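Buvero Counseling Center
Site safety and privacy checklist, with comments

Site: Gotitz building, second floor
Form: 3143
Date of inspection: 12 January 2019
Inspected by: Arnaldo Aguiar
Comments reviewed by: Alcides Aguiar

Ratings used: OK / Needs attention / Fail / Not checked

Items carried over from June are marked (C).

1. Entrance and waiting area

1.1 Door opens fully and closes without slamming. OK
1.2 Chairs stable, no loose legs. Needs attention
Comment: One chair by the magazine rack rocks. Moved to the storeroom with a note taped to the seat. Please do not bring it back out until it has been glued.
1.3 Client names not visible at the front desk. Fail (C)
Comment: The appointment screen can still be read from the end chair. Turning the monitor was agreed in June. A privacy filter would also do it. To be fixed before the next inspection.
1.4 Crisis line numbers posted and up to date. OK
1.5 Floor mat flat. OK

2. Individual therapy rooms

2.1 Therapist's chair placed so that both people can reach the door. Needs attention
Comment: Fine in every room except Room 16, where the new bookcase has pushed the client's chair into the corner. A client who feels anxious should not have to ask someone to move before leaving. Bookcase to go on the other wall.
2.2 Call buttons tested. OK
Comment: Tested with the front desk listening. The one in Room 16 is stiff but works.
2.3 Conversation can't be made out from the hallway. Needs attention
Comment: With the sound machines on, I could hear voices but no words. With them off I could follow nearly everything. Two staff members told me they leave the machine off in the morning. It should be on for every session.
2.4 Cords out of the walkway. OK
2.5 Tall furniture fastened to the wall. Not checked
Comment: Waiting on the bookcase move, see 2.1.
2.6 Tissues, clock and water in place. OK

3. Group and activity room

3.1 Room capacity sign posted. OK
3.2 Exit route clear with chairs in a circle. OK
Comment: I set the circle out the way the grief group uses it and walked the route. There is enough space if coats go on the hooks. Coats on the backs of chairs make it tight on the window side.
3.3 Tabletops sound, no splinters or sharp corners. OK
Comment: Ran a hand over the surfaces and checked underneath for loose screws.
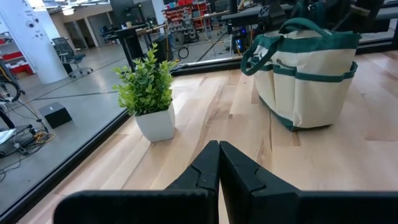

Item 3.3. Tabletop, wood strips.

3.4 Floor non-slip near the sink. OK
3.5 Light switches marked. Needs attention
Comment: Label for the dimmer has come off. The relaxation class starts in low light and the leader has been guessing which switch is which.
3.6 Sharp and pointed items signed out and back in. Needs attention
Comment: The sign-out sheet has a column for the time out but people are leaving the time back blank. Both are needed. The group leader signs, not the client. Anything with a blade goes in the locked cabinet after the session — the open shelf isn't good enough, even for an hour.
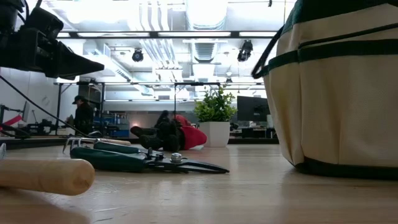

Item 3.6. Pruning shears, hand rake and canvas tool bag.

3.7 Art materials labeled and in date. OK
Comment: Threw out some dried-up glue.

4. Records and questionnaires

4.1 Paper files locked when the office is unattended. OK
4.2 Completed mood questionnaires scored the same day. Needs attention
Comment: The Minja binder had forms in it that had been filled in but not scored. The question about self-harm has to be read before the client leaves the building. Scoring can wait until the afternoon. That question can't.
4.3 Shredding bin less than full. Fail
Comment: Overfull, with paper on the floor beside it. Trovell collects on request, so call them.
4.4 Consent forms are the current version. OK
Comment: More than 100 copies of the old version were still in the supply closet. Now removed.
4.5 Screens lock when left alone. OK

5. Fire and first aid

5.1 Extinguishers in date. OK
5.2 First aid kit stocked. Needs attention
Comment: Short of adhesive bandages and gloves.
5.3 Evacuation plan posted on each hallway. OK
5.4 Staff know where to meet outside. OK
Comment: Asked people as I went. All gave the same answer.

Actions

Turn monitor or fit filter (1.3): front desk
Move bookcase and fasten it (2.1, 2.5): Arnaldo
Reminder about sound machines (2.3): Alcides
Dimmer label (3.5): Arnaldo
New sign-out sheet with both times (3.6): group leaders
Same-day reading of questionnaires (4.2): all clinicians
Call for shredding pickup (4.3): front desk
Restock first aid kit (5.2): front desk

Reviewer's comments (A. Aguiar, Alcides)

Agree with all ratings. On 1.3, this is the second time it has come up and I will check it myself. On 2.3, I would like the machines put on timers if the budget allows — I'll get a price. Room 16 can stay in use for now with the client's chair pulled forward, clear of the bookcase.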